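# Visual odometry drifts when the gripper is close to the table

**Posted by Janka Lukáč**, 23rd September

I'm using a hand-held gripper with a wide camera on it to record pick and place demos, then running the video through Erard to get the camera path. It's monocular plus IMU. Across the room the path is fine. Once I get down near the tabletop it starts to slide, and by the end of the clip the start and finish poses don't match even though I put the gripper back in the same dock.

One clip of 2,835 frames lost tracking after frame 2,398 and never relocalised. The settings are the defaults apart from the feature threshold, which I dropped to 13. That gave me more points but the drift got worse. Is this a calibration fault or something else?

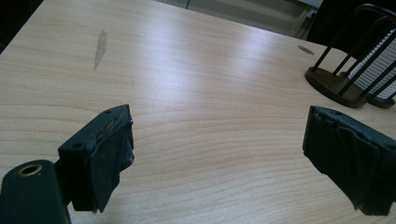

My mask file only covers the bottom corners. I drew it from the CAD model before the fingers were wrapped, and the black tape sticks out well past the shape I drew, with plenty of creases. The table has a bright sheen across the middle. Do I need to redo the mask, or does Erard throw those points out by itself?

---

**Dalibor Kopecký**

Redo the mask. Erard rejects outliers against whichever motion has the most support, and if most of your points are on the fingers then the fingers win. They hardly move in the camera view, so the solver decides the camera is hardly moving either. Creased tape is full of corners, and dropping the threshold will have made it worse.

What I would do, in this order:

1. Draw the mask by hand on a real frame with the fingers fully closed, then on another with them fully open. Use the union of the two.
2. Grow it by a few pixels.
3. Put the threshold back to the default.
4. Turn on the keypoint overlay and step through the part before tracking is lost.

The sheen is a separate problem. A reflection shifts as you move, so points on its edge don't belong to any fixed place on the wood. Moving the lamp or closing a blind helps more than any setting. The grain isn't much use to you either, as long parallel bands only fix you in one direction. The paper holder at the back is better, but you lose it as soon as you tilt down. I'd stick a few printed tags round the edge of the work area.

---

**Dušan Dvořáček**

had the same, switched to Groster, works fine

---

**Ross Menzies**

Dalibor is right about the mask — I'd still check the calibration. If you refocused the lens after calibrating, close work is where it shows first. Mine was out after I swapped a lens in March and I blamed the tracker for ages. Check the time offset between camera and IMU while you're there.

Also, Groster needs a depth camera, so that won't help with the clips you've already got.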